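Lab Handout 4: Looking After the Bratcombe Bench Cell
Course: Lindanitz Robot Workshop, second term

Read this before your first shift on the cell. It covers the start-of-shift checks, and you'll get to do every one of them yourself, which is the fun of this course!

Power and controller
Switch on the Cledska controller and let it finish its self-test before you touch the pendant. Supply pressure to the gripper should read 400 kPa. If it drifts, check the two push-fit connectors at the wrist first — they are nearly always the culprit.

Camera exposure
The Ghanem head camera loses its exposure setting after a firmware update. Set it back to 13 ms and lock it. Wipe the lens with a dry cloth only.

Counter layout
The sorting task uses play food and a few household items along the back of the counter. Put the red box against the wall with its white loop handle toward you and the marker just to its right. The cream bowl goes farther right, with the toast, the swirled roll and the white bread near it. The carton and the blue cloth belong well over to the left. A speckled gray countertop is a lovely hard test for a vision system, so look at how the pale marker reads against it.

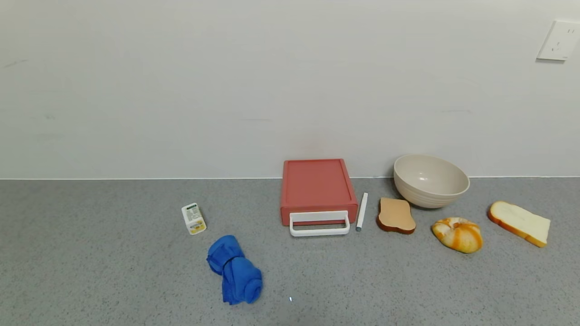

Home position and test cycle
Send the arm home at low speed, one hand on the stop button. Check the witness marks on joint 2, then run one full cycle and listen. A healthy joint hums evenly. A tick once per turn means the belt wants tension — write it in the log and tell the lab desk.

Grease
Every 1000 hours, wrist joints only. Old grease comes out first. Bring gloves to the April session.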